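Notebook - bench room, February, started 8:15 in the morning

Tool case again. I said last time I would write up the whole business of where the hand tools live, and then I filled two pages with the drawer labels instead, so now I'm doing it properly before the coffee wears off. Rokeya Kodikara has the old case list and I have the new one, and we will put them together at the end of this entry if I don't run out of page.

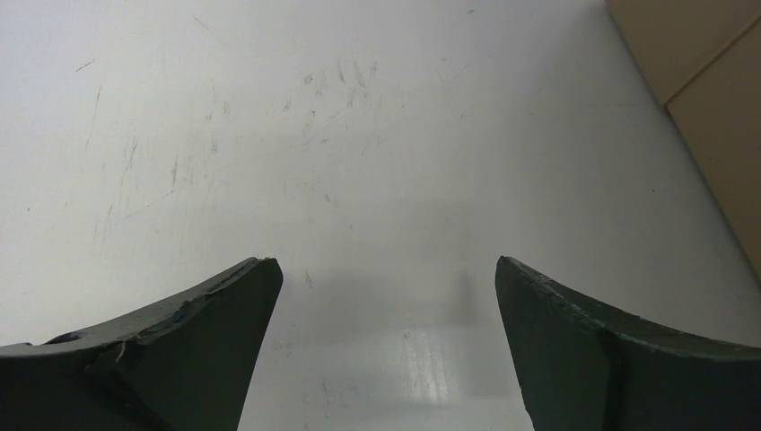
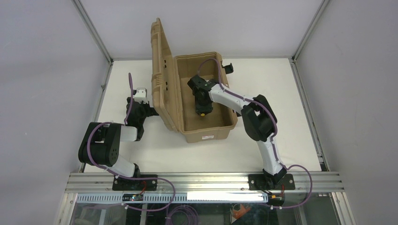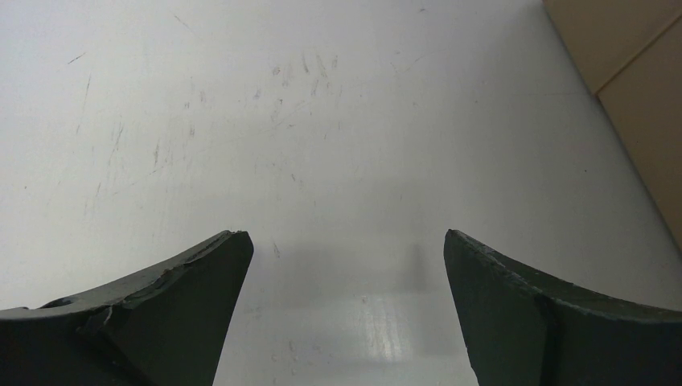
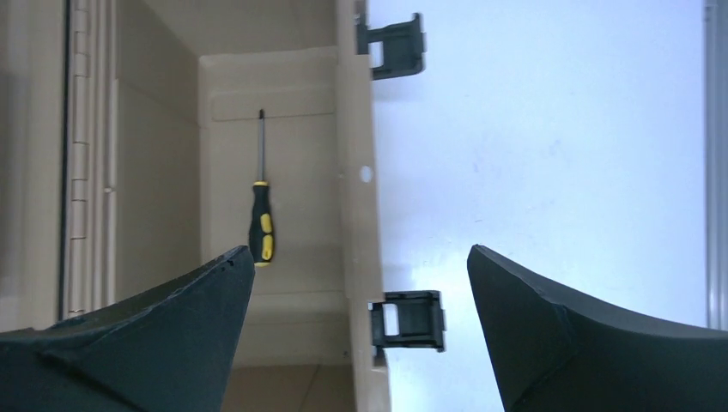

What I want to settle first is whether the tan case stays as the home for the small drivers or goes back to being the box we throw spare fittings into. I have gone back and forth on this more than a plastic box deserves. It's a good box. The hinge side is solid, and in the second picture the lid is standing straight up along the long side of the tub with no prop under it, and that was the thing I most wanted from a case for this table. The one we had before it (the Clirneck, may it rest in the basement) had a lid that flopped all the way back and took up as much table as the case did. You would open it to get one small thing and lose half your working space. So the tan one wins on that, and Rokeya agrees, although she would like it noted that she never minded the Clirneck.

Now the driver. The black one with the yellow grip is the one we all reach for, and it's the reason the list got started in the first place, after the long afternoon in which three of us went looking for it and it was on the windowsill. I like having that yellow on the handle. Against the beige of the case you find it straight away, even when you are half listening to somebody and feeling for it with one hand. The older drivers with the brown handles are nicer to hold, I will say that every time, but put one down in a tan case and you might as well have buried it in sand.

So, decision for now: the case is for drivers and the things drivers need, and that's all. Drivers, the bit holder, the two packets of bits, the little magnet. Spare fittings go in the Uden drawers by the door, where they were always supposed to go. I have moved the fittings already and it took most of an hour, partly because I kept stopping to sort them, and partly because I found the brass inserts we reordered in the fall when we thought we had run out. We had not run out. We now own 1,000 of the new ones plus 249 of the old ones (I did count, because it's the inventory sheet and it asks), and at the rate we use them they should see all of us into retirement. If anyone down the hall needs brass inserts, please be generous on my behalf.

About the liner. The floor of the case is plain molded plastic and anything small you drop in there goes skating off to a corner. I tried a piece of shelf mat from home first, the rubbery open kind, and it grips well but the tiny bits fall into the holes and you end up picking them out with tweezers. Then a piece of felt, which looked lovely for a morning and then was full of filings. What I would like to try next is the thin foam sheet from Farías. It comes in rolls and we would need only a corner of one, but Rokeya thinks the offcuts from the Vindgate job are the same stuff and they are sitting in the tall cupboard doing nothing. I'll try those first. Cut it a little oversize so it presses against the walls and doesn't need glue - I don't want glue in there, we will only change our minds.

Labels. The case already has a small white one on the front with a thin red stripe, and I am leaving it where it is. I thought about peeling it and putting on one of ours, and then I thought about how long I spent last year getting sticker residue off the drawer fronts with oil and a thumbnail. Ours can go on the lid. Large letters please, and no abbreviations. I still don't know what DRV-SM-OTH was supposed to mean and I am fairly sure I wrote it.

Later, after lunch. Rokeya came by with the old list and we went through it line by line standing at the table. Most of it matches. Differences: the old list has two stubby drivers and I can find one, the old list has no bit holder at all, and there is an entry that just says "good pliers," which we both understood at once and neither of us has seen since before the holidays. She has also put in a request for a new set of hex keys and I have promised up to 150 from the bench budget, as long as they come in a holder that stays shut.

Still to do: cut the foam, print the lid label, ask next door about the stubby driver (nicely), and put a copy of the new list inside the cupboard door at a height where the shorter of us can read it. I also want to wipe down the white tabletop while I'm at it. It shows every pencil mark and I am the one who makes them.

Foam is cut, by the way. First try came out narrow, the second one fits. The offcuts are a bit thinner than I wanted but they'll do until somebody orders a roll.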